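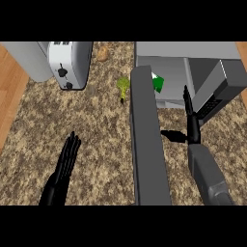 Screenshot from my Grindance trial: the simulated kitchen, looking down on the worktop

Is the Grindance kitchen pack worth paying for after the trial?

Hi all, I'm 25 days into the free 30 and I can't make up my mind, so I'm hoping someone has carried on past the end and can talk me into it or out of it.

For anyone who hasn't tried it, you get a rendered kitchen, a pair of arms with proper fingered hands, and a list of jobs to teach them. I've been on the veg set (there's a potato and a little broccoli on the granite next to the toaster) and I do like it! The left hand has been lovely to work with. The right arm is where I lose my evenings, especially near the big grey appliance. With that door swung out the gripper ends up all elbows, and I can't see past the arm half the time because I've only found the one view from overhead.

The full licence is £85 a year, and I've got no real robot to move any of this on to, just a laptop and a patient husband. Is there more in the paid version than extra kitchens? And can you move the camera?? I've been through the menus twice.

Thanks in advance
Aliki Stergiou

brolton_bench
I paid up in June and I'm still using it, so that's a yes from me, with a grumble or two.

Camera first: you can move it, but the setting is under Session and not under View, and you have to stop the run before it'll let you in. Drop it down to the side of the worktop and the right arm gets so much easier. I'd also save a start pose with that elbow pulled well back, then bring the hand in from the front once the door is open. I was going in from the side for ages and clouting the door every time.

As for what you get, the extra kitchens are fine, but the bit I pay for is the replay log. You can scrub back through a run and see which joint hit its limit. My longest one is 581 steps and I found the daft mistake in a couple of minutes. The trial only keeps your last run, which drove me up the wall.

Grumbles: the manual is thin, and support took nine days to write back to me about a crash.

If you're enjoying the trial I'd go for it. If it's mainly the door that's keeping you at it, try the camera first and use up your last five days before you spend anything.

Koria
have a look at Ñahui as well, it's cheaper. graphics not as nice and only one arm but fine for learning on

petal_and_gears
No robot here either and I've had two years of fun out of it :) One thing to watch, it renews by itself, so switch that off in your account page the day you buy. I forgot and got charged again.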